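11 September 2025

Tea's gone cold twice and it isn't even nine. I promised myself I'd write in here every night until the quilt is done, so let's see, where did I leave off? The backing fabric. Right. I've been going around and around on color for a week, and tonight I got stuck on grays and that dusty blue-green I keep coming back to.

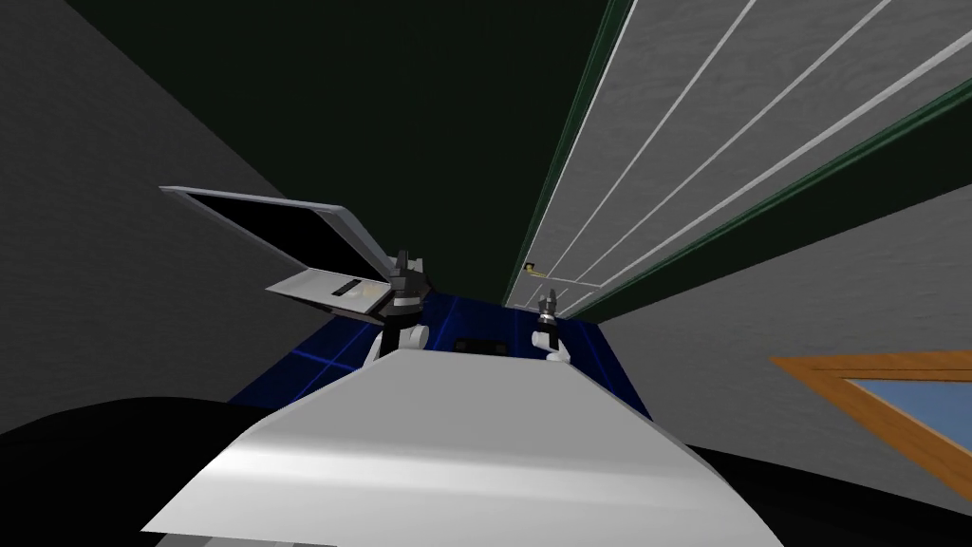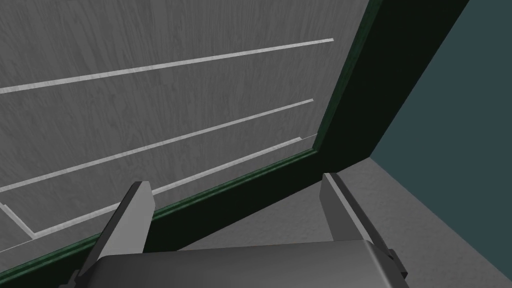
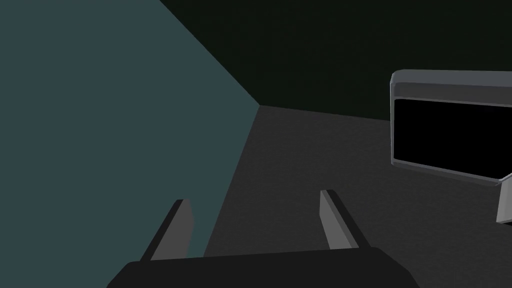
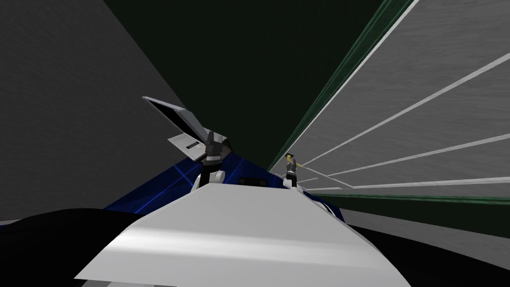

The second one has the gray wood grain, the third has the blue-green. Torn between them!

Dede Osei says go with the gray, because gray hides everything, and she's made 41 quilts so I should probably listen. But she also said that about the binding on my last one and I've regretted it every single time I fold the thing. So I called Harriet too (mistake, we were on the phone for an hour and only talked fabric for 10 minutes of it). Harriet wants me to piece the back. Piece the back! I've barely survived the front.

The front, for the record, is nearly there. I sewed the last 4 blocks into the bottom row this afternoon and only had to rip out one seam, where the points on the star had wandered off to the left again. I always rush that corner. Pressed everything flat, laid it out on the bed, and stood there on a chair just looking at it for a while. The rust-colored strips are better than I thought they'd be. The mustard one by the pillow end is too loud, but I'm leaving it in - Grandma would have left it in.

Drove out to Tillman after lunch to look for batting and came home with thread, two zippers and a jar of plum jam. No batting. The woman at the counter said they're expecting the wool kind next week, and she'd put a roll aside if I called first. I wrote the number on my hand and then washed dishes, so that's gone.

Oh, and I finally wound the bobbins. Used up some 500 yards of the cream cotton that's been sitting in the drawer since January, when I bought it for the curtains I never made. The machine has that little rattle again when I go fast. I took the plate off and cleaned out a horrible wad of lint, and it's quieter now, though I still don't love the sound of it.

Blue-green. I think it's blue-green. I'll cut a square of each in the morning and hold them up by the kitchen window before I say anything to Dede.

Must call about the batting. Must also find the good scissors, they were on the piano.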